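I am trying the Trelo kit from Cevska, the two-arm version for small kitchen tasks. It is 17 days now, so I will write what I think. A thread, not very short, sorry.

The price is 592 with shipping. You get the arms, the cables, the clamps and one year of the software. The objects you must find yourself.

Mounting was easy. Calibration was not. The manual says 16 minutes, I needed the whole evening. Milagros Londoño from Villanueva wrote me which setting to change, many thanks to her.

My test task is a potato and a toaster oven. I like it because a door with a hinge is difficult for a cheap arm.
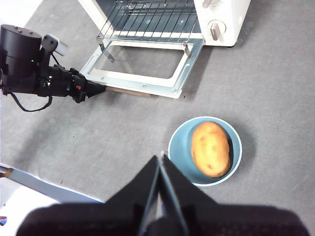

The small Toshiba oven, once with the door down, once closed:

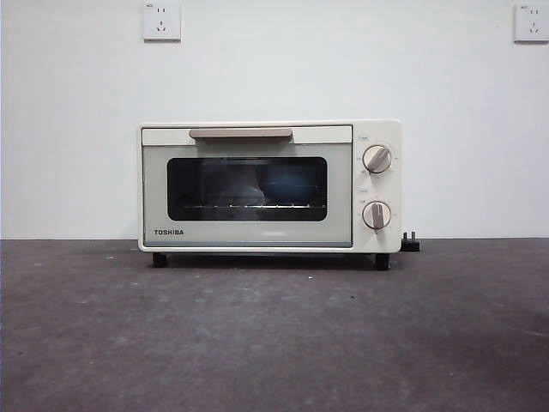
Now the good points. The wrist camera view has very little delay, and the fingers go to a thin point, so they can come under an edge. For doors I find this more useful than strong force.

The weak points. The software forgets the speed limit after each restart. I wrote to support in September and they answered politely, but there is still no update. Also the cables are too long for a small table.

Compared with the Sermont kit, which I had before: Sermont is quieter and has better documents, but for a second arm they ask 300 more.

Would I buy it again? For learning at home, yes. For a class with many students I would wait for the update. If somebody has the speed limit problem too, please write me which version you run.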